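Looking After Your Concert Shirts, Posters and Records at Home

by Ifigeneia Alexiou
January 2022

I have been buying things at merch tables since I was a teenager, and for years I treated all of it terribly. Shirts went in with the towels, posters got thumbtacked over the radiator, and my poor Colel records lived in a heap next to the couch (I know, I know). Then in December I pulled out the shirt from their Fadcombe show and the print came off on my fingers like old paint. So I changed my ways, and these are the habits that stuck.

Shirts first. Turn them inside out, wash cold on the gentle cycle, and use less detergent than the cap tells you to. I skip fabric softener completely. If a shirt smells of fog machine and other people's beer, soak it in the sink with cold water and half a cup of white vinegar before it goes in the machine. No dryer, ever! I lay mine flat on a rack, and if I have to iron one I do it inside out with a thin dish towel between the iron and the print.

Fold them loosely and don't hang the heavy ones, or you'll get those little shoulder bumps. I keep four or five in a shallow drawer and rotate them, so the same one isn't always getting squashed at the bottom. 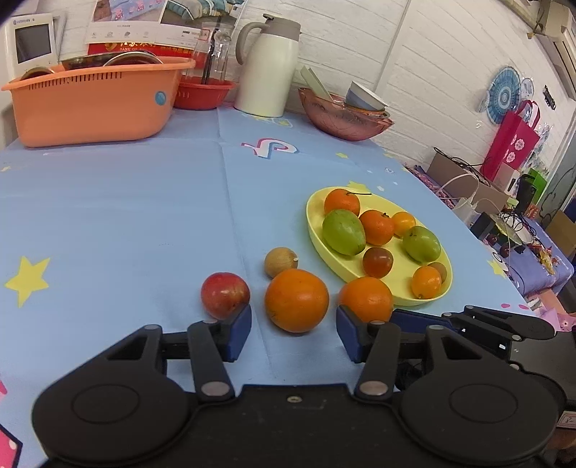

How do I flatten a poster that came home rolled up in a tube?

Lay it face down on a clean sheet of plain paper, put another sheet on top, and weigh it down evenly with big flat books. Leave it for a few days. Don't roll it backward to fight the curl, which is how I creased my Myklebust tour poster right across the drummer's face.

Once it's flat, get it into a frame or a folder pretty soon. Tape is the enemy, and so is the blue putty stuff, which left a greasy spot on every corner of everything I owned in college. A cheap frame is fine if there's a mat to keep the paper from touching the glass. Hang it away from the sunny wall. My hallway has no windows and the reds on the posters there still look new, while the one that hung in the kitchen has gone a sad kind of salmon.

Now, records. I have 120 of them, and they all stand straight up like books, never stacked and never leaning. Wipe each one with a dry carbon fiber brush before it plays, going around with the grooves and barely pressing. Swap the scratchy paper inner sleeves for smooth lined ones when you can. I do six at a time while I'm waiting for dinner, otherwise it turns into a whole weekend and I quit halfway through.

Signed stuff needs its own spot. My Lelico setlist has marker on it that was already fading when I got smart, and it now lives in an acid-free folder in the bedroom closet. Not the attic and not the basement, please!

One more for the wristband people: the cloth ones can be hand washed with a drop of dish soap, but the paper ones can't. Slip those into a photo album page and write the venue on the back of the sleeve in pencil.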